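## 4. Placing and powering the Cladier dehumidifier

The quick-start card in the box says the Cladier is "ready in moments". Allow longer. The tank has to be seated, the machine has to stand upright for a while, and the room has to be sorted out first, which the card leaves out altogether.

This section covers the floor-standing model only. Rukhsana Jatoi set up the machines used for these notes, and Ghizlane Lamrani checked the steps against the printed card. Where the two disagree, follow the steps below.

### 4.1 Before you unpack

Find out why the room is damp. A dehumidifier takes moisture out of the air. It won't mend a gutter, a cracked pipe or a missing roof tile, whatever the box suggests. If one patch of wall is wetter than the rest, or gets worse after rain, have that looked at before you spend money on electricity.

The carton carries a claim about the size of home the machine can dry. Treat it with suspicion. Figures like that tend to come from a warm, very humid test room, and a back bedroom in January is neither.

### 4.2 Standing the machine

1. Lift the machine out by the two side grips. Don't lift it by the tank handle.
2. Stand it upright on a hard, level floor.
3. Leave it upright and unplugged for 7 hours if it has been carried on its side. The card says 30 minutes. We wouldn't risk it.
4. Leave a gap of 50 cm at the back and keep the top grille clear.
5. Pull out the tank, remove the foam block behind the float, and push the tank back until it clicks.

> **Caution:** The foam block is white and so is the float. If the machine shows "tank full" from the first minute, the foam is still in there.

The castors are sold as a convenience. They roll well enough on tile and hardly at all on carpet, so decide where the machine is going before you fill it with anything.

### 4.3 Choosing a socket

The maker asks for a wall socket, used directly. For once the advice is sound. The compressor draws more when it starts than when it runs, and it starts many times in a day.

1. Use a wall socket within reach of the machine's own lead.
2. Keep the plug where you can get at it without moving furniture.
3. Run the lead along the wall – never under a rug.
4. Push the plug fully home and check it after the first hour. If it's hot to the touch, switch off and have the socket looked at.

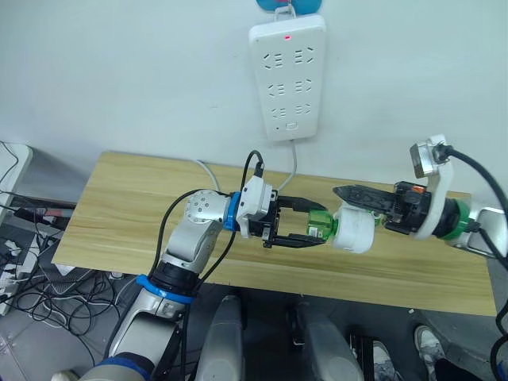
**Can I use a power strip if the wall socket is too far away?**

Move the machine closer to the wall socket instead, and if that can't be done, have an electrician fit a socket where you need one.

An indicator light on any strip tells you that power is reaching it. It tells you nothing about how much the strip can safely carry, and a strip with plenty of spare outlets has no more capacity for having them.

> **Note:** The Surent plug-in timer is often offered alongside this machine. Don't use it. After a power cut some machines come back in standby and wait for a button press, and the Cladier is one of them. You'd come home to a timer that's on and a dehumidifier that isn't.

### 4.4 First run

1. Close the windows and the door of the room.
2. Press **Power**. The fan starts first and the compressor follows.
3. Press **Level** until the display reads 50.
4. Leave it running overnight.
5. Empty the tank in the morning and wipe the float dry.

Level 50 is a sensible place to start. Lower settings look impressive and mostly make the machine run all day. The "Auto" setting may suit you, though we couldn't find out from the card what it does, and the Plulico helpline read us the same card.

The built-in humidity reading is taken right beside the air intake. Put a cheap separate meter on the far side of the room – the Afridi one is fine – and believe that instead.

### 4.5 Continuous drain

A hose can be fitted so the tank never needs emptying. The supplied hose is 115 cm long, so the drain has to be close by and lower than the outlet. Water won't climb over a sink edge by itself.

1. Switch off and unplug.
2. Remove the rubber bung at the back. Keep it.
3. Push the hose on as far as it will go.
4. Run it downhill all the way, with no loops.
5. Put a tray under the joint for the first night.

> **Caution:** The full-tank cut-out doesn't watch the hose. If the hose slips off, the machine will carry on and the floor will get the water.

Refit the bung before going back to tank use. Filter cleaning is in section 5.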